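Section 4: Teaching a task by hand

Before you start, finish the arm calibration in Section 2 and check that the wrist camera shows a live picture in the Narnitis panel. Sections 4.1 to 4.3 apply to hand guiding. If you are using the Kamden remote handset, follow the same steps but skip step 3.

4.1 Preparing the arm

1. Clear the work surface of anything that is not part of the task.

2. Set the speed dial to LOW.

3. Press and hold the grey button on the forearm until the status line reads FREE. The arm now holds its own weight and can be moved by hand.

4. Open the gripper fully. A recording that starts with the gripper part closed will be rejected when you save it.

CAUTION: Keep fingers away from the elbow joint while the arm is in FREE. Support the arm at the forearm, never at the gripper.

4.2 Recording a demonstration

1. In the panel, choose New task and type a name. Names can be up to 12 characters long.

2. Press Record and wait for the tone.

3. Move the gripper to the object, close it, carry the object to its target and open the gripper again. Move at an even pace and do not stop to correct small errors.

4. Bring the arm back to the start position and press Stop.

5. Press Keep or Discard. Discarded recordings cannot be recovered.

Repeat until you have enough recordings for the task. Change the starting place of the object between recordings. The memory holds 1,000 recordings across all tasks.

NOTE: If two people are recording the same task, agree on the order of the movements first. Mixed methods give poor results in playback.

4.3 Checking the wrist view

Open each recording in the Review tab and step through it before training.
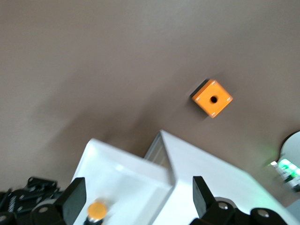
Review looks at the approach first, as most faulty recordings go wrong there. Pause at a point where the gripper is open and the object has not been gripped. You should be able to find the object and both fingers in the same picture. Some blur is acceptable if you can still make out the object's shape and which way it is turned, as with the orange cube, whose corners and round black hole can still be picked out on the brown surface. If you cannot tell how the object is turned, discard the recording and repeat it at a slower pace.

If either finger is missing from the view, check the camera bracket and repeat the calibration in Section 2. Recordings made before the bracket was adjusted should not be mixed with later ones.

When every recording has been checked, press Train. Leave the panel switched on until the status line reads READY, then go to Section 5.

Manual revised Aug 14, 2021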